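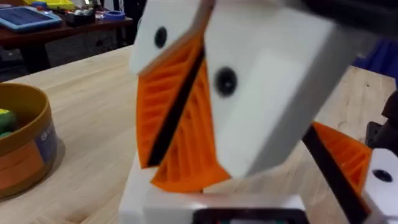 Is the two-arm robot bench at the Ravlow open day worth it with children?

Search Fovano: open days, days out, clubs

Posted 13/12/2018 by Savvas Xenos
2 comments · 14 shares

We missed the June open day at Ravlow and I've been kicking myself ever since, so we're booked on the next one. My daughter is seven and robot mad. My son is four and mostly mad about anything with buttons. Has anyone been to the bench with the two arms? I'd like to know how close you can stand, how long to allow, and whether there's anything going on that a four-year-old would follow. We'd be coming by bus from the far side of town with a pushchair.

Avska

Yes, go!! We went in June and it was the best bit of the whole day. My two would have stayed until closing if I'd let them. What got them was the toy veg, because they've got nearly the same set at home, and suddenly the robot was playing with "their" things. They were shouting at it to get the cucumber. 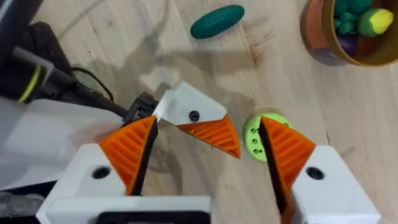 Cucumber out on the wood, sweetcorn and aubergine in the tub.

The fingers are ribbed and bright orange, so even the little one could see which bit does the gripping. It's slower than you'd think, and there's quite a lot of stopping while the people running it talk to each other, but mine didn't mind (they gave it advice). We stayed for two goes and then queued again. Can't help with the bus, sorry, we drove. The cafe does decent chips.
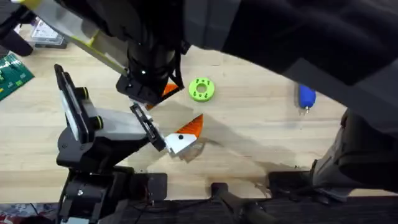 Teguh Sitompul
Bench demonstrator, Triantafyllou workshop, Ravlow

Lovely to read that, Avska – I probably heard your two!

Savvas, you stand at a rope a couple of steps back from the table, and we let smaller children through to the front. Allow half an hour with the queue. June brought us 2,000 people over the weekend and the mornings were much the calmer part, so come early if you can. Pushchairs are fine on the ground floor and there's a lift for the rest.

For your son, the vegetables are the thing. For your daughter, ask to see the lime-green ring. It's chunky and it lies flat on the wood, which makes it harder to pick up than it looks, and I love talking about why. Get her to try it on her own table with a thick washer, using one finger and thumb and no sliding to the edge. Then ask her what she'd do with a second hand. We have some very good arguments with visitors over that one.

She can also look for the yellow-green bands on the joints and work out which way each one turns. I still enjoy that myself, and I'm at the bench all week.
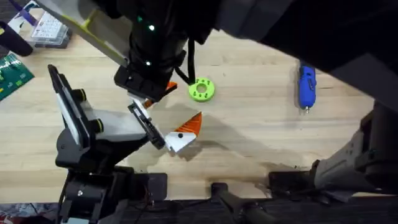

If you're coming with small children

Ear defenders aren't needed at our bench, but the metal shop next door is loud. Please keep hands on your side of the rope, even when the arms are still. Questions are welcome at any point, including halfway through a go – just call out and one of us will come over.

Was this helpful? Yes 31 · No 2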